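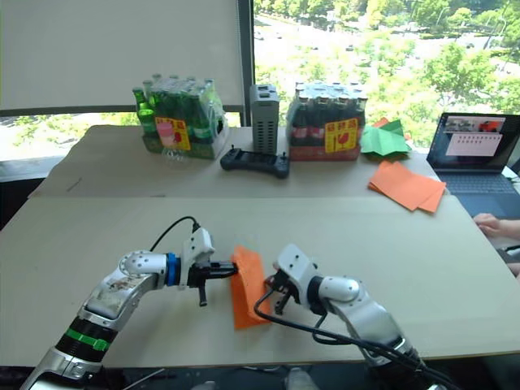
I've had the Drastska orchid cabinet running in my spare bedroom since February, so I think I've finally got enough to say about it. I paid $357 for the small one at Rodrigues, the garden store in Widton. The tall version is $559 and I stood there looking at it for a long time (a really long time, my husband went and got a coffee), but I only have a handful of miniatures and the small one fits on top of my dresser.

First, putting it together. The glass panels slide into the rails without any fuss and the door went on straight the first try. The fan is another story! The screws they give you are tiny, the holes are in the back corner, and I dropped one behind the dresser and had to finish with one from my junk drawer. The instructions are a single folded page with drawings so small I needed my phone to blow them up.

Once it's going, though, I like it a lot. I set it to 60 percent humidity and it stays close to that most of the day, dropping a bit when I open the door to mist the mounted plants. The tank needs a refill every four days or so. My little Masdevallia used to sulk on the kitchen windowsill and drop every bud it made, and in here it's put out new leaves and held on to three flowers. The Restrepia is happy too. I can't say the same for my one Dendrobium, which wants more air than this fan can give it, and I've moved that one back out.
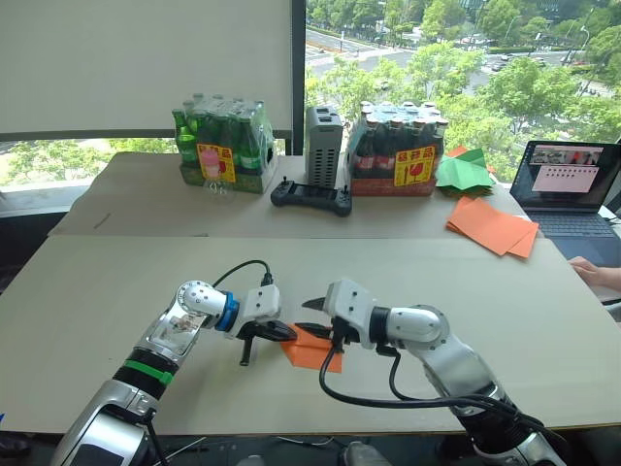 The light bar is where I have the most mixed feelings. It has two settings, a cool white and a warm one marked 3,000 K, and the plants seem to grow fine under either. What changes is the color of the flowers. My Masdevallia is a loud, flat orange, the same sort of orange as the sheet of paper between the two grippers, and on the cool setting it comes out looking pinkish and kind of tired. On the warm setting you get the real color back, but then every leaf looks a little yellow and I start worrying that I've overwatered. I leave it on cool while I'm at work and switch it over at 7 p.m. when I'm home to look at it. A timer that remembered which setting you were on would be nice – mine goes back to cool every single morning. 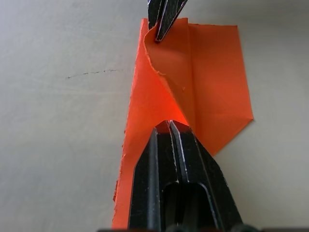

Orange paper, folded over, with a ragged edge.

Noise: it hums. I wouldn't sleep in the same room with it, but from the hallway I can't hear it. The drip tray pulls out from the front, so cleaning takes a minute with a sponge. I do wish the shelf were mesh all the way across, as the solid strip in the middle collects water and I found some green slime under there after a few weeks.

I took two plants from it to the Saturday orchid table in Pleltdale, and Aníbal Rocha, who has grown miniatures a lot longer than I have, told me to wedge the door open a finger's width at night. I tried it, and the fog on the glass was gone by breakfast. So do that if you buy one!

Would I get it again? Yes, for small cool growers. If you've got Cattleyas or anything with big canes, skip this size, they'll hit the light within a season. Four stars from me, and I'd make it four and a half if they'd put decent screws in the bag.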